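Jindel Tune Archive – data card

Jindel is a collection of 1,738 acoustic dance tunes in ABC notation, transcribed from session recordings made at the Pearce and Dratier string band weekends. It covers reels, waltzes, hornpipes and a small set of original mandolin pieces.

Each entry carries a title, key, metre, chord line and source code. Files are UTF-8, one tune per file. Where a tune was played in more than one key, the key of the first complete pass is catalogued and the others are listed in the notes field. Ornaments are left out – grace notes were transcribed too inconsistently to keep.

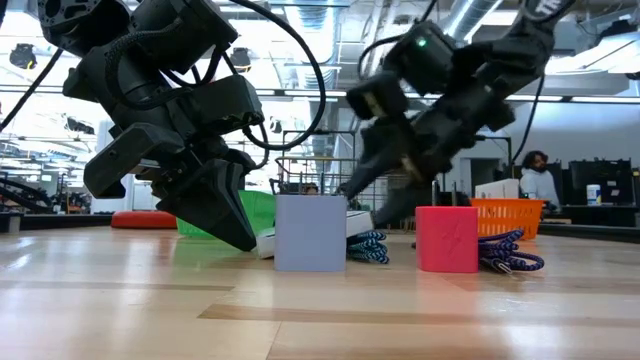 A reply on the Nesum mailing list objected that the chord lines favour guitar voicings and are of little use to anyone backing on bouzouki. Release 3 therefore adds plain root-and-quality chords for 111 of the waltzes.

Known problems: 73 tunes have no confirmed title and are filed by source code. Another 40 have a doubtful B part, marked with a query in the notes field.

Licence: transcriptions may be copied and performed freely. Copyright in the original pieces stays with their composers. Send corrections as a changed ABC file, with the source code in the subject line.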